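Chapter 4
Living on a Slope: Water, Soil and the Mountain Village

What you will meet in this chapter
How terraces slow water down
Why forests above a village matter to the farms below it
How mountain people share a spring
Key words: terrace, watershed, runoff, headwater, commons

If you have ever poured a glass of water onto a tilted cutting board, you already know the first and most stubborn problem of mountain farming. The water leaves in a hurry, and it takes whatever is loose along with it. On flat land a good rain can sit for a while and soak in, and a farmer can stand at the door and feel pleased about it. On a steep hillside the same rain may be gone down the valley before supper, with a share of the topsoil in it, and what's left behind is thinner and stonier than it was that morning.

People have lived with this problem for a very long time, and they have become remarkably good at it. In this chapter we will spend most of our time in one place, the village of Dultura, which sits on the sunny side of the Zollis valley. Dultura has 647 people, a school, two bakeries (a point of some rivalry!) and a hillside cut into terraces that climb from the river almost to the edge of the woods. We chose it because it is small enough to understand as a whole, and because so much of what happens there happens in other mountain regions too, under other names and with other crops.

Start at the top, as the water does. Above the highest terrace is a forest of larch and pine that the villagers call the Pullar. Cutting a tree in the Pullar takes the agreement of the whole village, and the rule is older than anyone's grandparents. The roots hold the ground in place, the needles on the forest floor soak up rain like a sponge, and in spring the shade keeps the snow from melting all at once. When you read the word watershed later on, think of the Pullar first, and of all the little trickles that gather there before they have a name.

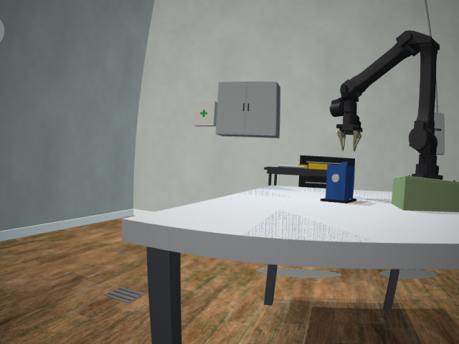 Below the forest comes the spring, and with the spring come the arguments. There is enough water for everyone in May. By September there may not be, and so the families who farm the terraces take turns, each opening a wooden gate in the main channel for 18 hours and then closing it again for the next household in line. The turns run from the top of the slope to the bottom one year and from the bottom to the top the next, so that the same people aren't always waiting. You will find the full timetable in Section 4.3, and I'd encourage you to read it slowly, with a pencil, the way you would read a bus schedule in a town you didn't know.

Before you go on
Think of a slope near your home or school. It can be a hill, a ditch or even a sloping parking lot. Where does the water go after a hard rain? Does anything slow it down on the way? Spend 10 minutes sketching it, with arrows for the water, and keep the sketch in your notebook. We will come back to it at the end of Section 4.2, where you'll add a terrace of your own.

4.1 Reading a Hillside

A terrace is a flat step cut into a slope and held up on its downhill side by a wall or a bank of earth. The steps in Dultura are narrow, some of them barely wide enough for a row of beans and a person to weed it, and their walls are built of dry stone, with no mortar, so that extra water can seep out through the gaps without pushing the wall over.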